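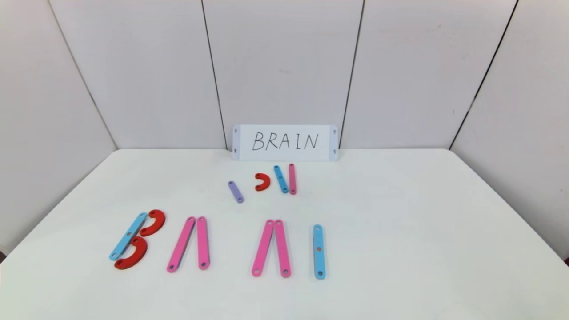 A B, made of one blue bar and two red curves.

In Defense of the Slow Letter

I have been around children's letters for a good part of my life, first as a classroom aide at the Clullirmont school and then, for longer than I planned, running the after-school reading table at the Pollock Library in Gasenby. In that time I have owned letters in wood, felt, sandpaper, sponge, refrigerator magnet and cookie cutter. I have stepped on most of them. I am fond of nearly all of them, too, so please read what follows as the grumbling of a friend.

My grumble is that most toy letters arrive finished. You open the bag and there is the B, already a B, with its back straight and its two bellies puffed out, and all that's left for a child to do is pick it up and say its name. That's a fine thing to do when you are three. But a child who has learned to recognize a B has learned something rather like recognizing a neighbor's car. Ask the same child to tell you how the thing goes together, where the straight part is and which side the round parts sit on, and you will often get a long thoughtful silence, and then a d.

So I have become a champion of letters that come in pieces. I mean the sets with long bars and short bars and some half-circles, in cheerful colors, where the letter doesn't exist until somebody makes it. I would like to see a box of them in every kindergarten, and on a good many kitchen tables besides, and I would cheerfully trade away the magnets to pay for it.

Let me start with the word itself, because choosing the word matters more than people think. The usual advice is to begin with cat, and I have nothing against cats. Cat is a rotten word for building, though. You get a curve, then a letter that is a bit of a puzzle, then two sticks, and you're finished before the child has gotten comfortable in the chair. I much prefer a word like brain. It opens with that wonderful B, and then the R comes along and turns out to be the B's close cousin, with the same back and the same top belly, only the bottom belly has been straightened into a leg. You can watch this land on a child's face. Then an A, all slants. Then the I, and here there is always relief, as if the word had stopped to let everybody rest. And finally the N, which looks easy and trips up half the people who try it, grown-ups included, over which way the middle bar leans.

It is also a word children like. They tap their foreheads when they say it. I have known a boy to refuse the word "hand" flat out and then spend a whole half hour on "brain," and I can't say I blamed him.

I write the word on a card, by hand, in black marker and in capitals, and I prop it up at the back where everyone can see it. I feel strongly about the handwriting. A printed card looks like it came from the office. A handwritten one says that a person made these letters a minute ago, with an ordinary pen and an ordinary wrist, and that you could too. Mine are a little crooked (the cards, and the letters on them), and I've stopped apologizing for it. 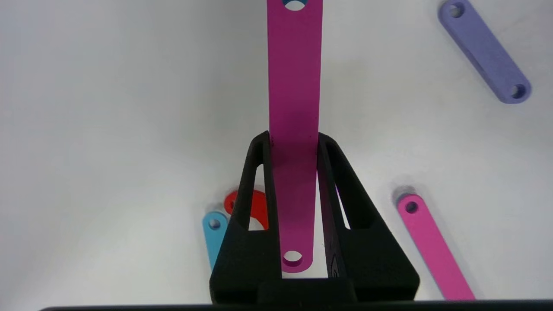 Straight pieces are where I would begin with any child, and I would let a whole afternoon go by before bringing out the curves. A bar is such an agreeable thing to think about. It can be long or short, it can stand up, lie down or lean, and that is very nearly the end of what it can do, and yet you can get most of the way through the alphabet on that alone. Capital A, E, F, H and plenty of their relatives need nothing more. I also like a bar that is comfortable to look at and to handle, and the kind I have in mind is like the long magenta one here, flat, with rounded ends and a round hole near each of them. The rounded ends matter to me because sharp-cornered strips invite children to fuss over lining up the corners, and then the whole afternoon is about corners. As for the holes, I think of them as the place where a letter turns. "Put your hole on top of that hole" is an instruction a four-year-old can follow, and "join the strokes at an acute angle" is one that I can hardly follow myself.

Now the case against me, and I want to be fair to it, as I have heard it across a good many tables at the Ero coffee shop, usually from people who teach more children in a week than I see in a season. They say it's slow. They have a class of very lively people, a clock on the wall and a list of sounds to get through before winter break, and I come along asking them to spend ten minutes on a single N. They say the pieces end up under the radiator. They say that building a letter is nothing like writing one, that the hand does a completely different job, and that a child can put together a gorgeous R and still hold a pencil like a soup spoon.

All of that is true. I would only say that slowness is what I'm asking for. Reading gets fast soon enough, and once it does you never really see a letter again for the rest of your life, any more than you see the treads of your own stairs. There's a short stretch, maybe a year, when a letter is still an object with parts, and a child will look at it as hard as they'd look at a beetle. I hate to see us hurry them past it. I went through 38 years of signing my name before I noticed that my own capital R has no leg to speak of, just a sort of apologetic tail, and what made me notice was kneeling on a library carpet trying to build one.

As for the pencil, I never promised the pencil. Bars and curves teach what goes where. The wrist can catch up in its own time, and it has other teachers. 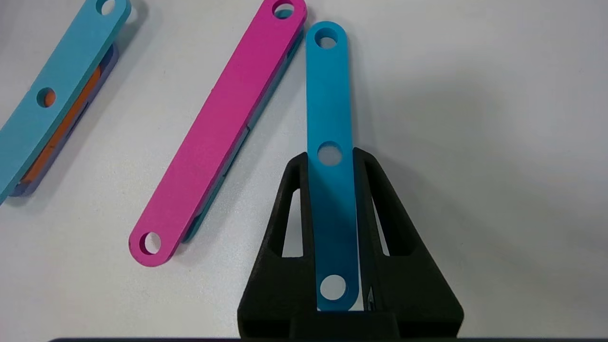

Bright blue with three holes, and more strips stacked to the left of it.

I will admit to being particular about how the pieces are set out. A heap is exciting for a moment and then it's just a heap, and the children who find choosing difficult will stir it with one finger until it's time to go home. I used to tip the whole box onto the table with a great clatter, because it felt generous. These days I lay out a few, well apart, with the spares gathered in little piles to one side, and I find that the work settles down almost at once. A bit of bare table helps more than any amount of encouragement from me. A letter wants somewhere to be built, after all, and if there is no clear patch for it then the child builds it on top of the leftovers and can't tell which bars are the letter and which are only lying about.

I'd say the same of the table itself. Plain and pale is best. The library once bought us a mat, with the kindest intentions, printed with a jungle and parrots and I don't know what else, and for as long as that mat was on the table we made no letters at all. We talked about parrots. I like parrots, but it was a reading table.

Color is a harder question and I go back and forth on it. There are sets where every piece is the same sensible gray, and I understand the argument that children should be attending to shape. Still, I come down on the side of color, mostly for the sake of conversation. "The blue one leans" is something a shy child will say out loud. When the straight piece is blue and the curves are red, we can talk about what the blue is doing and what the red is doing, and sooner or later somebody notices that the red is always on the right-hand side of a B, and has been every single time.
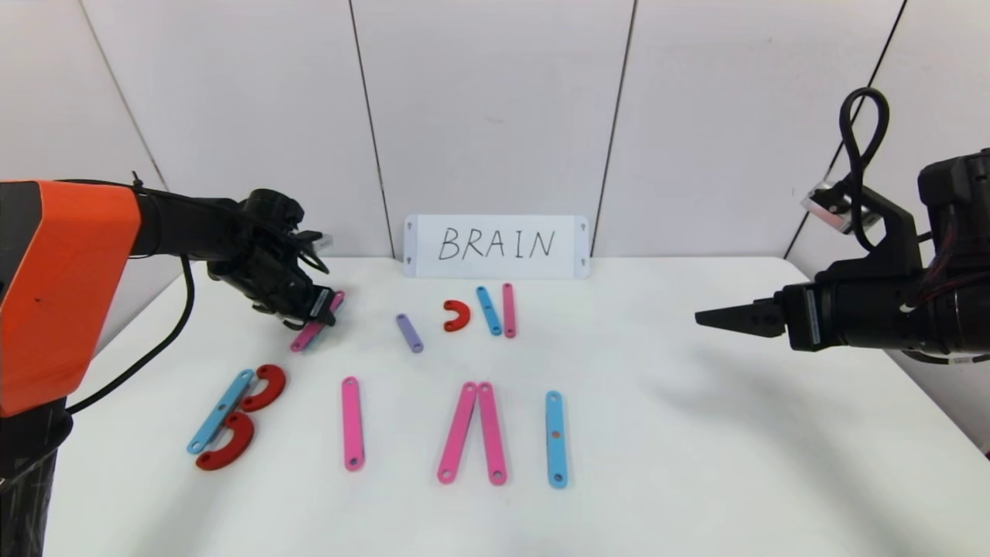
And mistakes! I haven't said nearly enough about mistakes. When a child writes a letter backward on paper, the mistake stays there. It gets rubbed at with an eraser, the paper goes gray and then it tears, and there may be tears of the other sort as well. When a curve is on the wrong side of a bar, you pick up the curve and move it over. The whole repair takes a second and leaves no mark behind. I've watched children who wouldn't touch a pencil for fear of getting it wrong turn a letter inside out and back again, quite happily, just to see what it looked like the other way. A B with its bellies on the left is a funny sight when you have made it on purpose, and I believe the child who has laughed at one is a good deal less likely to write one by accident.

I wouldn't want anybody to rush out and spend a fortune. When the library's set started losing pieces, I cut replacements from craft foam and borrowed a hole punch from the front desk. They weren't beautiful, and a few of my half-circles looked more like bananas. The children took them without comment. You could do the same tonight with the lid of a shoebox, if the lid is stiff enough, and you'd only want some long pieces, some short ones and a handful of curves to be getting on with.

Then pick a good word. I've told you mine, and you're welcome to it, though if there is a child in your house I'd let the child choose, and put up with whatever comes. Last October I was asked for "stegosaurus," and we made it as far as the second S before the library closed.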